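Worndale PC drop-off hits 2,000 machines, runs out of shelf space

December 22, 2023

Worndale's old computer drive has passed the 2,000 mark, a good week ahead of plan, and the town is now asking people to hold off on bringing in any more until after the holidays.

The drive, run out of the former Grewal furniture store on the east side, takes in desktops and laptops, wipes them and passes the usable ones to households that don't have one. The rest go for parts or scrap.

"We're full. Back room's full, hallway's full," said Danai Gavalas, who manages the program for the town. "Please keep it in your garage till January. It'll still be junk in January."

Of the machines taken in so far, 895 have gone back out the door working. Another 61 are boxed and waiting on pickup. Gavalas said the list of families asking for one is still growing, mostly parents with kids in middle school and older residents who've been told to book everything online.

Start-up money came from the county. The rest is from Promow, the landscaping equipment dealer on Sulberg Road, which put in $3,604 this month from its December parts sale. That pays for hard drives and power cords. Mostly power cords. People forget them.

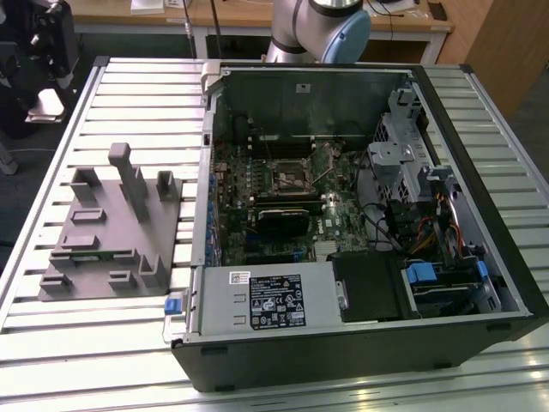 A desktop tower open on the bench, with the processor socket empty.

What slows things down is the desktops. Laptops either start or they don't, Gavalas said, and a dead one gets sorted in minutes. Towers take longer. Many come in with something already pulled — memory, a drive, sometimes the processor — and there's no telling until the side comes off.

Clifford MacPherson, a retired phone company technician who does most of the bench work, said he doesn't mind the older stuff.

"You can get a ten year old machine doing email and homework just fine," he said. "Put a new drive in it, clean out the dust, done. It's the ones that sat in a wet basement I can't help with."

He has a short list of things he'd like donors to quit doing. Taping the cord to the case, for one, the glue gets everywhere. Leaving discs in the tray. And sending in printers, wich the program has never accepted and has no room for.

Data is the question that comes up most at the counter. Every drive is wiped before a computer is handed on, and drives that can't be wiped are drilled. Donors who would rather keep theirs can take it out at home and bring in the rest. A machine with no drive is still welcome, same goes for no keyboard or mouse.

Monitors are a different story. Flat screens yes, the big glass tube ones no. Those have to go to the county transfer station, where there is a fee. Two were left outside the front door over the weekend and the town had to pay to get rid of them, Gavalas said.

The lease on the Grewal building is up in the spring. The owner has offered to extend month to month but wants to show the space to tenants in the mean time. Town staff have looked at the basement of the old library as a backup. It's smaller and there's no loading door, so everything would have to come down the stairs by hand. No decision yet.

MacPherson said he'd want better lights down there. And outlets.

Drop-offs are set to start again the second week of January, mornings only to begin with. Families already on the list will get a call when a computer is ready and don't need to do anything. New requests can be made at the town clerk's window or by phone. Proof of address is needed, income isn't asked.

Pickups of finished machines go on as normal through the end of December — use the side entrance, the front is blocked with boxes.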